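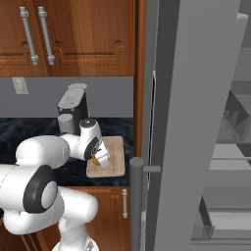
Zarkcombe Student Robotics Club Opens Its Kitchen Challenge to Other Schools

ZARKCOMBE, 22 August 2025 – The Zarkcombe Student Robotics Club will open its simulated kitchen challenge to teams from other schools this September, after a first season in which 13 club members taught a computer-rendered robot arm to work its way around a countertop, a cutting board and a refrigerator.

The project is called Nudach, and everything in it happens on screen. Students write the code that moves a white arm through a virtual kitchen with wooden cabinets and a dark marble counter, then run it again and again with small changes to see what the arm does. The club began the year with two laptops and a lot of curiosity, and by spring the members had logged some 2,000 practice runs (and argued happily over a good many of them!).

Picking up something small is the part beginners want to try first, and it's harder than it looks. The gripper has to come down at the right angle, the fingers have to close at the right moment, and the board underneath doesn't move out of the way. Members start by steering the arm by hand with a game controller, and move on to writing their own routines once they have a feel for how the joints turn.

What the Teams Will Do

Each visiting team will have up to four students and will work in the same kitchen, on the same tasks. The Aasen round covers reaching and grasping at the counter. The Gondoso round comes next and asks teams to plan using views taken close to the gripper, where the two fingertips sit low in the picture and the surroundings turn into big gray slopes and edges. Learning to read those views has become a favorite puzzle at club meetings. Students sketch them on paper, label what they think they see, and compare notes with whoever has the wide view open. 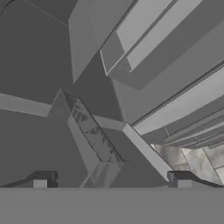

One club member said the close-up work changed how she writes code. She used to type in a whole routine and hope for the best, she said, and now she stops after every move to ask what the arm would know at that point. Her advice to new teams is to get one slow, boring grasp working before trying anything fancy.

Teams don't need a robot to enter, and no coding experience is expected. The club will share its starter files, a short guide written by the students and a practice version of the kitchen. Club members will also hold open help sessions online through the season, and they're looking forward to seeing ideas they haven't thought of.

How to Sign Up

Registration opens in September. Schools can ask for an entry form through the Zarkcombe club, and each team needs one adult contact. There is no fee.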